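Home Economics and Household Practice
July
Handout for the Tuesday group, from your course tutor at Mowat

Session 10: Clearing the table

Last time we did washing up, and I was told by several of you that it was beneath you. You will be pleased to hear that clearing the table is harder. Washing up has a sink, and the sink tells you where to stand. A table with things on it tells you nothing at all, which is why people in perfectly good health will walk past one for a fortnight.

Please read these notes before you come. The printed set ran to 24 pages in the Lerkum edition and I have cut it down a good deal, mostly by removing the history of the napkin.

What counts as clutter

We use the old Stukow sorting, which has four heads. You need to know them by name.

Spent: the thing has done its job and only the wrapping is left. Screwed-up foil, paper wrappers, a carton somebody has sat an elbow on.

Live: there is still something in it, or there might be. You must look. The number of half-full packets thrown away by confident people is a disgrace.

Resident: it belongs on the table and stays there. Dishes are often resident. Cloths always are, until they are laundry.

Lodger: it belongs somewhere else and has moved in. Keys, post, spectacles, one glove.

Most arguments at home are about lodgers. Most smells are about spent things that were filed as live.

Patterned cloths

A plain cloth shows you everything, crumbs included. A busy one is kinder to look at and much worse to work on. On a check with flowers printed over it, a small scrap can sit in full view for days. The remedy is to clear by hand as well as by eye -- flat palm, far edge to near edge, slowly. Do this after the large things have gone and before anyone claims to have finished.

Look also for rings. A faint round mark may be old and may be fresh, and the treatment is different. Dab with a damp white cloth first and see whether anything comes away. Don't reach straight for the Sekisell, however much you enjoy the spray.

Compare the crowded cluster with the nearly bare cloth, and put each thing under one of the four heads:

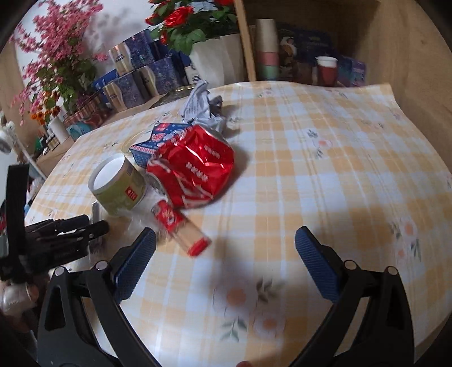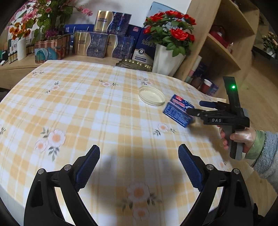

Category: Tables and surfaces

Some remarks on the sorting, as last year's group got into a state about it.

The red foil is spent. I will not be taking appeals. The crumpled paper wrapper goes with it, though not necessarily into the same bin, so check what your council wants before you bring the two together.

The open cylindrical container needs looking into. From across the room you can't tell live from spent, and an open top proves only that someone opened it. The same goes for the clear tube with the red cap. Pick it up.

The partly crushed box divides opinion. Crushed doesn't mean empty. I have eaten very decent biscuits out of worse.

The shallow transparent dish I would call resident, and easy to miss, as the cloth's colour comes straight up through it. People put their sleeves in dishes like that. Shift it to one side before you wipe, and wipe where it stood.

A single small carton on an otherwise tidy stretch of cloth is the one that gets left. Everyone assumes it is there on purpose.

Order of work

1. Spent things off first, straight to the bin. Do not make a pile for later.
2. Open every live thing, look, close it, put it away.
3. Lodgers go home. If you don't know where home is, ask.
4. Palm over the cloth, then lift it by the corners and shake it outside.
5. Put back the residents.

For next time

Clear one real table, your own or a willing relative's, and write half a page on what you found under each head. Bring a clean tea towel. We start on shelves, so wear something you don't mind getting dusty.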